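Skumideo发布Andach双臂示教套件:让机器人跟着人的手,学会桌上的小事

发布时间:4月 上午10:00
来源:Skumideo新闻中心

把一只杯子拿起来,斜一斜,放到另一个容器的口上,再换一只手去收拾旁边的零碎东西,这样的事我们每天不知道要做多少遍,做的时候也很少去想手腕究竟转了多少度。可是要把同样的一串动作一行一行写成程序交给机械臂,任何一位做过现场调试的朋友都会告诉您,那往往意味着好几个漫长的下午,外加几杯放凉了的茶。Skumideo今天很高兴地向大家介绍我们筹备已久的Andach双臂示教套件。它的想法说起来很朴素:请会做这件事的人亲手做给机械臂看,手把手也好,坐在操作台前遥控也好,做过的每一遍都好好地存下来,供后面的训练使用。

Andach由Skumideo与软件合作伙伴Itska共同开发,前后历时18个月。套件面向高校实验室、职业院校的实训中心,以及那些产品种类多、每一批数量却不大的中小工厂。这些用户有一个共同的烦恼,就是任务换得太快。上个星期还在摆放零件,这个星期又要整理杯罐,等程序写好,活儿恐怕已经变了。我们在走访用户的路上一次又一次听到类似的话,也正是这些话,让团队下决心把“示范”这件事做得尽量轻松一些。

两种示范方式,随手切换

第一种方式我们叫它“牵引示教”。操作者按住臂上的释放键,关节随即变得柔顺,可以用手带着机械臂走完整个动作,夹爪的开合由手边的小拨轮控制。初次接触机器人的学员大多喜欢从这里开始,因为手上能直接感觉到连杆的分量和关节的余地,哪里快要到头了,心里很快就有数。

第二种方式是“主从遥控”。操作者坐在一旁,双手各握一只尺寸较小的主手,工作台上的2只从臂便跟着同步运动。需要倾斜、对口、轻放的细致动作,用这种方式录下来的轨迹通常更干净,操作者的手和胳膊也不会挡住相机的视线。两种方式录得的数据格式完全一致,可以混在同一个任务里使用,中途切换也不必重新标定,这一点在内部试用时特别受同事们欢迎,有几位甚至上午牵引、下午遥控,全凭当天的心情。

录制过程由Itska的软件负责管理。关节角度、夹爪开度和各路相机画面按同一时钟对齐,每一遍示范自动归档,做得不满意,踩一下脚踏板就可以作废重来。软件还允许操作者在回看时给片段加上简短的文字标签,例如“接近”“夹取”“倾斜”“松开”,日后检索起来会省下许多工夫。我们也保留了原始数据的导出功能,习惯使用自家训练流程的实验室,完全可以把数据带走,按自己的办法来。

从杯子和罐子开始的试点

在正式发布之前,套件首先送到了Cruickshank培训中心试用。中心的老师们没有挑选复杂的工业零件,而是从仓库和厨房里找来了杯子、罐子、托盘一类的日常物件,请学员们轮流示范。试点期间一共有77位学员参加,累计录下大约1000遍示范,其中有做得行云流水的,也有夹歪了、碰倒了、犹豫了半天才放手的。老师们把这些不太漂亮的记录也一并留了下来,打算在后续课程里和学员一起讨论,什么样的示范对学习真正有帮助。

试点中有一个我们很愿意分享的体会:同一个任务,不同的人做法差别很大。有人习惯先把杯口转好再移过去,有人喜欢一边移动一边调整角度,也有人会在容器上方停一停,看准了再往下送。以前写程序的时候,这些差别多半被抹平了。如今它们原样留在数据里,老师可以把几段轨迹并排播放,让学员自己去比较快慢和取舍,课堂上的讨论也因此热闹了不少。

杯罐任务的台面布置并不讲究,深色的桌面,后面垂一幅黑色的帘子,颜色鲜亮的杯子在夹爪里格外好认。夹爪捏住靠近杯底的地方,杯身斜着伸出来,悬在浅灰色的罐口上方,这一段也正是学员们最需要耐心的地方。

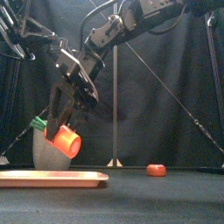

供货与培训安排

Andach套件即日起接受预订,标准配置包括两只从臂、两只主手、夹爪、相机支架、脚踏板以及Itska录制软件的使用授权。桌面、背景帘和练习用的杯罐可以由用户自备,我们会随箱附上一份布置建议,供第一次搭建工作台的朋友参考。已经拥有单臂设备的用户,也可以只选购主手和软件,先把遥控示教用起来,以后再慢慢添置。

为了让新用户少走弯路,Skumideo将与Cruickshank培训中心合作开设入门课程,从牵引示教讲起,再到主从遥控、数据整理和回放检查,每次课都会留出充足的上机时间。课程所用的练习任务会随软件一同提供,用户回到自己的工作台以后,可以照着再做一遍,也非常欢迎把改动过的任务寄回给我们。

关于Skumideo

Skumideo从事小型机械臂与示教设备的研发和生产,产品主要用于教学、科研和小批量制造。Itska是Skumideo的长期软件合作伙伴,专注于机器人示范数据的录制、标注与管理。

如需预约现场演示、索取套件配置单或咨询课程安排,请通过Skumideo新闻中心与我们联系,我们会尽快回复。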